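先别急着给夹爪打分
谈谈手套、喷瓶和我们挑末端执行器的老习惯

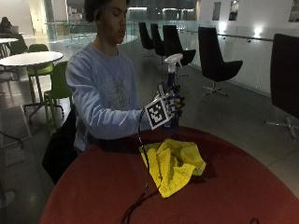
有位读者看了我上一篇的草稿，来信只写了两句：你们比夹爪就比夹爪，干嘛还要拿人手去做一遍？人手什么都能干，拿它当标准，哪只夹爪都不及格。

这话我琢磨了好几天，越琢磨越觉得值得认真回一回，于是就有了这一篇。先说结论吧，免得性子急的朋友翻到后面才找到：我现在认为，比较夹爪之前，应当先让人戴着手套把同样的活儿做上一阵，把数据录下来，再去翻产品目录。顺序反过来也不是不行，我们反着做了很多年，夹爪照样买，项目照样交，只是钱花得冤枉，有些问题到了现场才冒出来。

我是做集成出身的，手上经过的夹爪不算少。早些年大家挑夹爪，看的是三样东西：最大夹持力、行程、重量。再讲究一点的，看看通信接口，问问供货周期。那时候的活儿也简单，上料下料，抓的是铸件、轴承圈、塑料壳子，形状固定，来料位置固定，夹住了不掉就算成功。你拿一张表，横着写型号，竖着写参数，谁的勾多就买谁，真没什么可争的。

后来活儿变了。客户开始问能不能收拾桌子，能不能擦台面，能不能把喷瓶拿起来喷两下再放回去。听着都是家里三岁小孩看得懂的事情，可是拿那张表一比，全乱套了。夹持力大有什么用？喷瓶是要握住瓶颈、再用手指去扣扳机的，两个动作叠在一起，一边要稳，一边要动。平行夹爪把瓶身夹得死死的，扳机却没人管。你说加一根独立的手指，好，加了，扳机一扣，瓶子往后一歪，喷到自己的腕部相机上。这种洋相我们出过，不止一回。

所以去年冬天我们在Lilleck项目里换了个做法。Lilleck是个清洁和整理类的小项目，预算不宽裕，要在两款夹爪里选一款：一款是Cesaris的两指自适应夹爪，一款是Sturkelik的三指手。照老习惯，应该两款都借来，装在臂上跑它一个月，看谁成功率高。这一次我们先没碰它们，先请人戴上手套，右手背上固定一块黑白方块标记，坐到桌子前面，喷瓶拿起来，握住，放下，抹布抓起来，展开，团回去，一遍一遍地做。相机看标记，算手背的位置和朝向，手套里的传感器记手指的弯曲。前后录了794段，后来剔掉标记被挡住的、线缆扯到桌边的，还有做着做着自己笑场的，剩下的都拿来用了。

录的过程枯燥得很，我就不细说了，说说录完以后看到了什么。

第一件事，人拿喷瓶，手腕很少是正的。我们以前给夹爪写抓取姿态，总喜欢让它垂直地、端端正正地过去，图上好看，算碰撞也方便。可是数据里手背总是斜着的，斜多少因人而异，同一个人早上和下午也不大一样。这件事本身没什么了不起，随便哪个做过示教的人都会告诉你人手是斜的。要紧的是它对选夹爪有影响：Sturkelik那只三指手的手掌很厚，要斜着进去，手掌的下沿会先碰到桌面，而Cesaris的两指细长，斜过去还有余地。参数表上可没有“手掌下沿离指尖多远”这一栏，我翻了两家的说明书，最后是拿卡尺自己量的。

第二件事，手指使劲的时机。我原以为人是先握紧，再提起来，这也是我们给机器人写程序的写法，闭合，等到位信号，上升。看了曲线以后发现，手指往往是一边收一边就往上走了，提起的头一小段里手指还在调整。这样一来，控制器能不能在运动过程中持续改夹爪的开度，就比它闭合得快不快重要得多。我们手头的Kowalchuk控制器，夹爪指令和机械臂指令走的是两条通道，以前觉得无所谓，反正是先后执行；现在要它们同时动，两条通道之间的时间差就露出来了。有一版固件，这个差值到过138毫秒。对上料来说，这点时间没人在乎，对一瓶水来说，就够它滑一下的。

第三件事和抹布有关。抹布是我个人最头疼的东西，因为它每次摊在那里的样子都不一样，鼓起来的地方好捏，平的地方要用指尖去搓一下才捏得起来。人做这个动作想都不想，食指往里一带，布就进了掌心。三指手在这里占了大便宜，它有一根指头可以做类似的动作；两指夹爪只好从上面直直地掐下去，掐到褶子就成，掐不到就空手回来。你看，喷瓶这一项两指的略胜，抹布这一项三指的略胜，放在老表格里，大概就是各打一个勾，平局，然后看谁便宜。可是有了人手的数据，我们知道人在这两件事上分别靠的是什么，就能去问一个更有用的问题：缺的那一样，能不能用别的办法补回来？

两指夹爪缺的是那一下“搓”。我们试着让机械臂带着指尖贴住桌面平移一小段，把布推出一道褶子来再夹，土办法，但管用的时候很多。三指手缺的是手掌下面那点空间，这就不好补了，总不能把桌子挖个坑。最后Lilleck选了Cesaris那款，理由就是这么来的。我不敢说这个选择放到别人家里也对，桌子高一点，瓶子细一点，答案可能就翻过来了。

现在回头说那位读者的意见。他担心拿人手当标准，哪只夹爪都不及格，这个担心有道理，我见过真这么干的团队，把人手的成功率写在第一行，底下一排夹爪，看着像公开处刑，看完谁也不知道该买哪个。我想劝大家的是另外一种用法，把人手的记录当成活儿的说明书来读。客户给你的需求往往就一句话，“能用喷瓶擦桌子”，这句话里面藏着多少姿态、多少次换手、多少种力气，光靠开会是问不出来的，客户自己也说不清，他擦桌子的时候又没想过这些。让人戴上手套做一遍，这些东西就都在数据里了，想看哪一段看哪一段。

当然也有人会说，手套本身就是个麻烦。这我完全同意。戴着手套的手和光着的手毕竟是两回事，指尖隔了一层，摸布的感觉要打折扣；线缆拖在桌上，人会不自觉地躲着它，躲着躲着动作就变了样。手背上的标记也娇气，灯光一斜，或者手翻过去一点，相机就找不着了，那一段轨迹只好靠前后去补。我们一开始没留意灯，录了整整一个上午，回去一看丢帧丢得厉害，心疼得我中午饭都没吃好。后来换了相机的位置，情况才好起来。要是有朋友打算照着做，我劝你头一天什么正经数据都别指望，就用来挪相机。

还有一点，戴手套的人选也得费点心思。太熟练的人，动作里全是省略，瓶子几乎是自己跳到他手里去的，夹爪学不来；太生疏的人又过分小心，每一下都像在拆炸弹。我的经验是找手脚正常、对机器人没什么兴趣的朋友，坐下来随便做，做到有一点点无聊的时候，动作最自然。对机器人太有兴趣的人会不知不觉地“替机器人着想”，把瓶子端得笔直，把布摆得整整齐齐，录出来的东西干净是干净，就是跟真实的桌面没什么关系。我自己就是反面教材，我录的那一批，后来大半没用上。

地方也一样。以前我们喜欢在实验台上录，白板一块，背景一挂，相机看得清清楚楚。可是机器人将来要去的是有圆桌子、有转椅、有人来来往往的地方，桌沿是弧的，远处还亮着灯。在这种地方录，标记识别会差一些，算法的同事要抱怨，可是抱怨出来的毛病都是真毛病，早晚要治。我宁可早一点听他们抱怨。

说到费用，也得老实交代。录这批数据，再加上整理，占了我们8个工作日，这8天里一只夹爪都没有动过，负责进度的同事脸色不大好看，我也理解。可是后面省下来的时间，我心里有一笔账：照老办法，两只夹爪轮流上臂，换一次就要重新标定一次，程序要写两套，调参也要调两套。这回真正上臂的时候，我们已经晓得该盯着哪几个动作看，别的根本不用测。两只夹爪一共跑了949次抓取，听起来不少，跟以前那种闷着头跑到谁都看腻了的测法比，已经算是很克制了，而且每一次失败我们都能找到一段人手的记录来对照，看看人在同样的位置是怎么做的。这个对照的好处，我到现在还没有完全讲清楚，大约要自己坐在那儿看过几段才能体会。

我也不想把话说得太满。有些活儿压根不需要这一套，抓铸件就是抓铸件，参数表够用了，您要是在车间里为了一个上料工位去录手套数据，我第一个劝您回家歇着。还有些活儿，人手的做法对夹爪完全没有参考价值，比如真空吸盘搬玻璃，人是两只手捧着走的，吸盘是从上面吸的，各走各的路，挺好。我说的主要是那些“人觉得太简单、机器觉得太难”的桌面活儿，喷瓶、抹布、杯子、纸盒，这几年找上门来的客户十个里面有大半要的是这些。

另外，我希望做夹爪的厂家也能往这边走一走。参数表上再添几行吧，手掌有多厚，斜着能进到什么程度，运动当中能不能连续改开度，延迟是多少、抖动是多少。这些数字你们自己肯定量过，别藏着。Sturkelik的三指手明明在软的东西上很有本事，宣传册翻来翻去还是在讲夹持力，我替它着急。Cesaris那边呢，两根指头做得真漂亮，可指尖的橡胶垫换一次要拆四颗小螺丝，螺丝还容易滚到桌子底下去，这种事情也盼着有人管一管。至于Kowalchuk，新固件据说把两条通道并到一起了，我还没来得及试，等下个月手边空一点，把原来那几段喷瓶的轨迹再拿出来放一遍，看那个时间差到底还剩多少。

那位读者要是看到这里还不服气，欢迎再来信。最好把您那边的活儿写得细一点，抓什么，放哪儿，桌子多高，我这个人就爱看这些。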